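Can a robot tidy a bedroom yet, or is it all demo videos?
Asked by prallside_mum in Home & Gadgets
2 answers, 3,757 views

My brother-in-law in Clalton reckons that within 2 years we'll have a machine that goes room to room picking things up off the floor and making the beds. He watches a lot of simulator clips. I have two kids and a bad back, so I'd love him to be right, but I've owned three robot vacuums and every one of them choked on a sock. Is there anything I could buy now that opens a door, goes in and picks up? If not, what's the holdup?

Answer from Vibeke Mikkelsen (accepted)

No. I did maintenance on warehouse pickers at Janevski for six years, and those had flat floors, good lighting and boxes all the same size. We still had someone walking the aisles all shift to rescue them. A house is far worse, and even a simulated one shows you why.

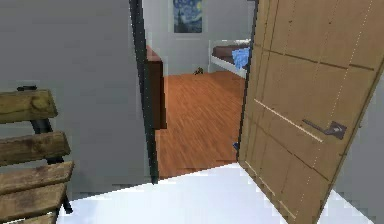 Rendered test room: lever-handle door, bedroom beyond, small blue item on the floor by the door.

Think about what the job involves. The machine has to get past the door without clouting it, cross from a white floor to a wooden one, and notice something tiny tucked partly behind the door's lower edge. Then it has to decide whether that's rubbish or somebody's favourite toy. The cloth over the corner of the bed is harder again — fabric never sits the same way twice. When a clip shows it all going smoothly, ask how many tries were left out.

Answer from josstead_dave

Bit harsh. My mop robot is great and does the whole downstairs, nearly 6 rooms if you count the laundry. Just pick the toys up first.

Reply from prallside_mum, May 8, 2019

Picking the toys up is the bit I wanted done, Dave. Thanks Vibeke, I'll hang on to my money.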